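A Wednesday Evening at Grustholm: Our Visit to the Treltar League's Open Night

I have been meaning to get over to Grustholm ever since the new pitch went down, and when the invitation came round for the league's open night in February I put our names forward before I had even looked at the fixture list. In the end there were 20 of us on the coach from Horow, mostly under-fourteens parents, with a few of the veterans' side along for the ride and (they made no secret of it) the pies.

For those who don't know it, Grustholm is the sort of ground you can drive past three times without noticing. You turn off by the garden centre, go down a lane that gets narrower and narrower, and just when the driver is starting to mutter, the floodlights come up over the hedge and there you are. We arrived a little before six, which left plenty of time for a wander before the first match. The pitch was in lovely order for the time of year. I am told it drains towards the railway end, and after the winter we've had on our own field I could happily have stood and looked at it all night.

The tour began in the changing rooms and was led by Zachary Caron, the club secretary, who has been at Grustholm since he was a junior and seems to have played in every position except goal. He took us through the home side, the away side and the officials' room, and told us a long story about a cup replay in the fog that I won't attempt to repeat, partly because it went on through three doorways and I missed the middle. The whole block was redecorated over the summer in pale colours, and it does make the place feel bigger than I remember. Our own changing rooms are still that dark green, and several of our party had thoughts on the matter all the way home!

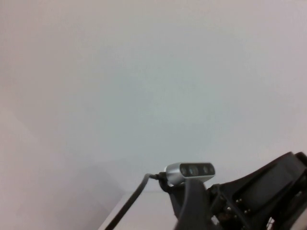 MATCH NIGHTS AND VISITS

The football itself was a double bill, two shortened games of half an hour each way, so that everyone could see both the women's first team and the men's reserves. Grustholm Women kicked off against Galindo Rovers at half past six, and what a good game it was. Galindo started much the brighter and were a goal up inside five minutes, from a corner that was swung in low and turned home at the near post. For a while it looked as if they might run away with it. But Grustholm have a very calm pair in midfield, and little by little they began to keep the ball and make Galindo chase. The equaliser came just before the break, a shot from the edge of the area that took a slight touch off a defender, and the winner arrived with four minutes left after a lovely run down the left. 2-1, and warm applause for both sides from all round the rail.

The second game was a scrappier affair. The reserves drew 0-0 with Treltar Town, and I'd be stretching things if I said there was a great deal to report. The Treltar keeper made one very fine save low to his right, and there was a long delay while a ball was fetched back from the allotments. By then the wind had got up and a fair few of us had moved round to the clubhouse side, where you can hold a cup of tea and still see most of the pitch.

The gate was announced over the loudspeaker at half-time as 103, which got a cheer. The record there is 1,274, for a county cup tie long before my time, and there is a team photograph from that season hanging by the bar. I spent a good ten minutes with it while the raffle was being drawn - one of our parents is sure her grandfather is in the back row, second from the left, and now that she has pointed him out I can see the likeness in her youngest.

The raffle raised £100 for the junior section's kit, and we came away with a bottle of sherry and a car-washing set between us. The pies were steak and onion, or cheese and potato, and had sold out by the end of the first match, so if you go, go early.

What I liked best was how much time people had for us. Zachary stayed behind with three of our coaches to talk about how they run their training on winter nights, with the younger groups sharing one half and the older ones coming on at seven. We've been struggling with exactly this, and I have passed his notes on to our age-group managers. He has also offered us a friendly for the under-fourteens once the evenings are lighter, at Grustholm first and then back at ours.

The coach left at a quarter past nine and we were home in Horow by ten, apart from the stop to let someone go back for a scarf. Thank you to everyone at Grustholm for having us. Anyone who would like to be on the list for the friendly should have a word with me at training, or leave a note in the clubhouse tray.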